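I've been meaning to write up the counter business since March, when I finished it. People keep asking what I ended up with, and the answer takes longer than they want to stand there for.

We bought the house in Sokdale with the kitchen as it was. The cabinets were fine. The counter was a brown laminate with a burn by the stove and a swollen seam near the sink where water had been getting in for years. You could press on the seam and feel it give. I put up with it for two winters. Then the front edge came away in my hand one evening while I was wiping it down, and I started looking at prices.

What I wanted was marble. My grandmother had a piece of it in her kitchen, set into a wooden table, and she rolled dough on it and did everything else on it too. It was gray all over by the time I knew it, with a dull patch where she worked and rings from glasses around the outside. I liked it. I hadn't thought about what it would be like to pay for a whole kitchen of the stuff and then watch it turn gray.

The first quote I got for real stone was from Espinoza. They were polite and quick and came out to measure when they said they would. The number was more than we had paid for the car. It was a fair number, from what I've read since, but it ended the conversation. I kept their sample on the windowsill for a few weeks and put things on it: half a lemon, a coffee cup, a spoon that had been in tomato sauce. The lemon left a mark by the next morning. The mark wasn't stained in any color. It was just a spot where the shine had gone, and it didn't come back with anything I tried.

So that was when I started looking at printed surfaces, the white ones with veins. I had always been a bit of a snob about them. The early ones I remember looked like wallpaper. The newer ones are a good deal better, and from across a room I can't always tell.
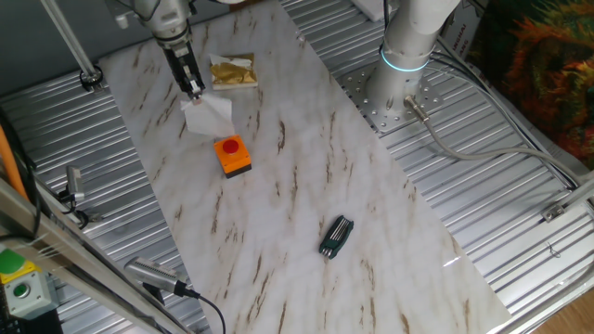

## What I looked at

The range is wide and the names don't help. Every company has its own word for the same few things. After a lot of reading I sorted it out for myself like this.

Laminate is paper and resin pressed together and glued to a board. It's the cheapest, it cuts with ordinary tools, and the weak spot is any edge where water can reach the board. That's what had happened to ours.

Solid surface is one material all the way through. You can sand out a scratch. It doesn't like hot pans, and a dark color shows every mark.

Quartz is mostly crushed stone in resin. It's hard and heavy, and you pay somebody to cut it and somebody to carry it. Two people carrying is the minimum and I would want more.

Porcelain slab is thin and very hard and can chip on the edge if you bang a pot against it. I only saw it in a showroom, so I can't say more than that.

There is also stick-on film, which I'll get to, as I did try it.

For most of a month I had samples all over the house. If you're doing this, ask for the biggest sample they'll give you. A little square is close to useless with a veined pattern. You get one vein or none, and you can't see how the pattern runs or how often it repeats. Fasadau sent me a piece about as long as my arm when I asked, and that was the first time I could picture the thing as a counter.

The direction of the veins matters more than I thought it would. In a short galley kitchen like ours, veins that run along the length make the room look longer, and veins that go across make it look busy. Diagonal was the one I could live with. I taped the sample to the old counter and turned it every couple of days until my wife asked me to pick one and stop.

## The film

I bought a roll of marble-pattern film for the short stretch beside the fridge, as a test. It went on well enough. The trick is to clean the old surface twice and let it dry overnight, then peel a little of the backing at a time and push the air out toward the edges with a plastic card. I used an old library card.

It looked good for a while. The corner nearest the fridge lifted first, where the door rubs when it opens. After that I got a small slit from a bread knife, and crumbs got into the slit. I could have replaced that part, but by then I knew I'd be replacing some part of it every few months. For a rental I would do it again. For a shelf, or the inside of a drawer, I'd do it tomorrow.

## Matching the light

I hadn't expected light to be a problem. White isn't one color, and a white counter picks up whatever is near it. In the store everything was lit cold, and the samples looked crisp. At home, under the yellow bulb over the sink, the same samples looked like old teeth.

I changed the bulb, and that did more for the kitchen than anything else I had done up to that point. If you're short of money, change the bulb first and see how you feel.

A gloss finish is the other half of it. Gloss throws back the window and the lamp, and you see every smear when the sun is low. Matte hides smears and holds on to grease. I went back and forth and chose gloss, and I wipe it more often than I'd like to. 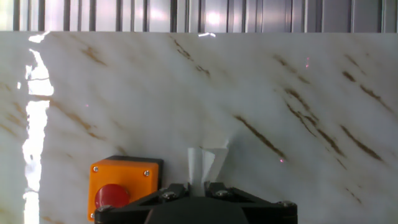 One reader wrote, after I mentioned the gloss question in an earlier post, that the smears were almost certainly from the cleaner and that I should stop using the spray altogether. The advice was a drop of dish soap in warm water, a cotton cloth, and then a second cloth that's dry. The same message said I'd been overthinking the veins and should have been worrying about the joint at the corner.

Both points were good. The soap and water does leave it cleaner than the spray did, and the dry cloth is the part I had been skipping. I've gone back to dish towels that have been washed thin.

The joint I had already learned about the hard way.

## The joint

Our counter turns a corner. With a plain color you can join two pieces there and it's a line, no more. With a veined pattern the veins come in from one side, hit the line, and stop, and whatever is on the other side has nothing to do with them. I saw this in a neighbor's kitchen and then couldn't look at anything else in there.

There are ways around it. A stone shop can match slabs, at a price. With laminate or solid surface you can sometimes slide the pieces along each other before cutting until one or two of the bigger veins roughly meet. You lose some length doing that, so you have to buy long. I bought long.

I ordered from Sirnmont in the end, in laminate with a better core than the old one and the edges sealed at the factory. The total for the two lengths, the end caps, and the sink cutout came in well under 2000 dollars. The joint kit and sealant were another 139, which I hadn't budgeted for. I put it in myself, with help for the lifting, and it took nearly 30 hours if I count the plumbing. I had told everybody it would take a weekend.

The mistakes, in case they save anybody some time:

- I measured the wall at the counter height and assumed it was straight. It wasn't. There was a gap at the far end that I had to cover with a strip.
- I took the sink out before I had bought the new shutoff valve, and we did dishes in the bathtub for longer than I want to say.
- I cut one end cap the wrong way around. Order a spare.
- I left the sealant to cure overnight, when the tube said a full day. That bead had to come out and be done again.

What went right was the corner. I had drawn the line on the back and on the front, and I checked it ten times. One brown vein goes straight across the joint and carries on. It doesn't match perfectly. You'd have to bend down to see where it's off.
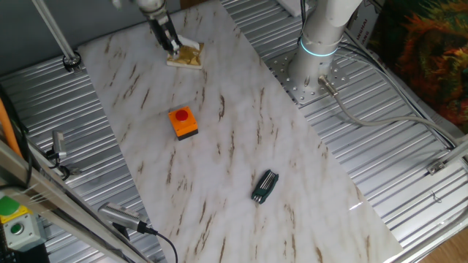

*Sinan Tatlı*

**Added later:** a few of you asked about heat. I use a trivet every time. The laminate is rated for more than I'd trust it with, and I've already owned one counter with a burn by the stove.

Somebody also asked whether I still want real marble. I do, in one place. I've been looking for an offcut big enough to roll dough on, something I can leave at the end of the counter and not be careful with. Stone yards sometimes sell the pieces left over from sink cutouts, and the one I called said to come by in the morning before they get loaded out. If I find one I'll put up the price and the thickness.

The sample from Espinoza is still on the windowsill, with the lemon mark on it. There's a basil plant on top of it now.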